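Shared Tables, Written Rules

At Oksanen's test shop in Drerton, the rules for working near a pair of robot arms fit on one sheet of paper. It hangs by the door, and everyone who runs a session signs it.

The first rule covers the bases. Each plate is checked for movement before power goes on, and again at the halfway point of a 60-minute session. The second covers speed. With a person inside the floor line, the arms run at the slow setting — no exceptions for short jobs.

Cables get their own section. Sarnum, which wrote the sheet, added it after two stoppages in September at its Osley site, both from a cord that caught on a wrist. 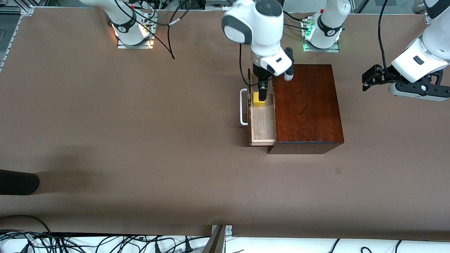
Small objects are handled under rule 7. A block or a part goes into a drawer or bin only at a marked spot, and the operator keeps both hands off the table until the grippers have opened and backed away. If a piece is dropped, the arms are stopped before anyone reaches for it.

New operators watch three sessions before they run one. Oksanen plans to review the sheet again next spring, starting with the section on cables.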